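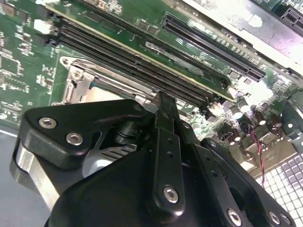

Posted by Golnar Khosravi, Resident Support, Fornwood
15 August 2020

Ticket: Visitor passes rejected at the lake gate
Status: Solved, watching

Good morning everyone, and thank you for being so patient with us! Joyce Rweyemamu on Heron Row wrote in to say her sister had been turned away at the lake gate twice, with a visitor pass that looked perfectly fine on her phone, and that the main gate had let her through without a murmur. Eight more homes reported the same trouble by lunchtime, all of them on the lake side.

First thing I tried was the obvious one, which was to cancel Joyce's pass in Pyo and issue her a new one. Same result, a red light and a polite beep. Resident fobs were opening the gate just fine, so I left the reader alone.

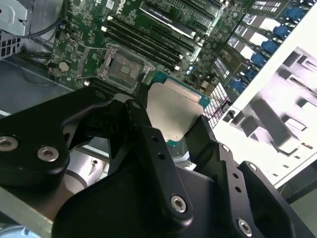 Processor and motherboard, case open

Next I went through the pass settings with Beltix, who look after the gate software for us (lovely people, long hold music). They asked me to compare the guest lists at both gates. The main gate had every pass issued this month. The lake gate had stopped taking new ones at entry 3000, a limit left over from February, when the villas on that side were still being sold and hardly anybody had company.

Beltix raised the limit and cleared out the expired passes. I waited 20 minutes for the lists to match up, then walked down with a test pass and got a green light on the first try, and again with a second pass on a different phone.
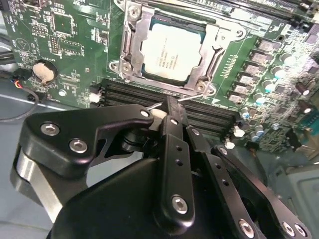 2 min read

Update from Joyce: "Sister is in, cake is cut, thank you Golnar. Do I need to send the other guests a new pass?"

No, Joyce, the ones you already sent will work. The only passes that need redoing are the ones I canceled myself while testing, and I've emailed those households.

Still open: the Plekudard delivery drivers use a shared code at the same gate, and I haven't been able to check it yet. If a driver gets stuck, please have them press 19 on the keypad for the gatehouse. I'm leaving the ticket up until I hear back from them.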